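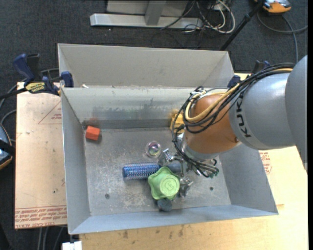
Prüfprotokoll Arbeitsplatz und Behälter
Standort Naltstead, Halle 2
Datum der Prüfung: 16. März 2024
Prüferin: Kumudini Thambiah
Inventarnummer Behälter: 894

1. Behälter, Außenform
Rechteckiger, oben offener Blechbehälter, grau. Aufstellung auf dem Holztisch.
Ergebnis: in Ordnung.

2. Rückwand und Seitenteile
Im Innenraum dunkler, verschmierter Streifen mit Scheuerspuren an der Rückwand, oberer Bereich heller.
Ergebnis: Reinigung erforderlich. Danach erneute Sichtprüfung – bei verbleibenden Spuren Eintrag im Mängelbuch.

3. Behälterboden
Kratzer, Flecken und vereinzelte Partikel auf dem Metall. Zwei kleine runde dunkle Stellen, links und rechts unten; ob es sich um Bohrungen handelt, ist beim Reinigen festzustellen.
Ergebnis: bedingt in Ordnung.

4. Kanten
Tastprüfung auf Grat mit Schutzhandschuhen durchgeführt.
Ergebnis: ohne Befund.

5. Inhalt
Lose Kleinteile sind vor der Reinigung vollständig zu entnehmen und getrennt abzulegen.
Ergebnis: offen.

6. Tischplatte
Standfestigkeit geprüft, kein Wackeln.
Ergebnis: in Ordnung.

Zuständig für die Punkte 2, 3 und 5: Odair Amaral. Die Erledigung ist auf diesem Blatt mit Namenszeichen zu bestätigen.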